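Student Project Report – Kernel, our driver assistance prototype
Theresia Holzer and Benedikt Auer
September 2022

So, the fault. I'll start there because it ate most of our semester and it's what people ask me about in the hallway anyway.

Kernel is the little software stack Benedikt and I put together to watch the road through a windshield camera and tell a test car when it has to stop. It doesn't steer and it never touches the brakes on its own. It just decides "red for me" or "not red for me" and sends that to a screen next to the driver (plus a beep I've grown to hate). On daytime clips it did great – we tuned it on 3,000 labeled frames and got pretty cocky.

Then we took it out in the evening and it told our driver the way was clear while the light for our lane was red. She was already braking, so the car stopped where it should and we all sat there staring at the screen. It did the same thing 2 more times that week, always at big junctions with tram tracks, and once with road work next to us.

Benedikt wanted to blame the camera exposure. I wanted to blame Benedikt's labels! We were both a bit wrong. When we replayed the logs, the detector had found the correct red light every single time. The trouble came one step later, in the part that matches each light to a lane. It gave every light a score and kept the top 3, and at dusk the small red lamps on construction barriers scored really high, along with tram signals. The real one got pushed off the list, and with no car signal left on it, my code returned "not red". That default was mine, I wrote it in about a minute back in the spring, and I still cringe.

The fix has two parts. If Kernel can't match a light to our lane, it now says "unknown" and beeps, and the driver treats that as a stop. Tram signals and barrier lamps also get their own classes, so they can't crowd out anything else. I labeled 500 extra evening frames for that, mostly with cold pizza next to the keyboard. 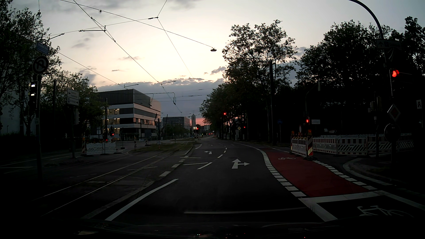 Since the change we've rerun all the old logs and the missed reds are gone. We do get more "unknown" beeps than I'd like, mainly where a street is torn up and there are temporary signals everywhere. Benedikt is working on those, and we want another round of evening drives in November, with the same driver if she'll still have us.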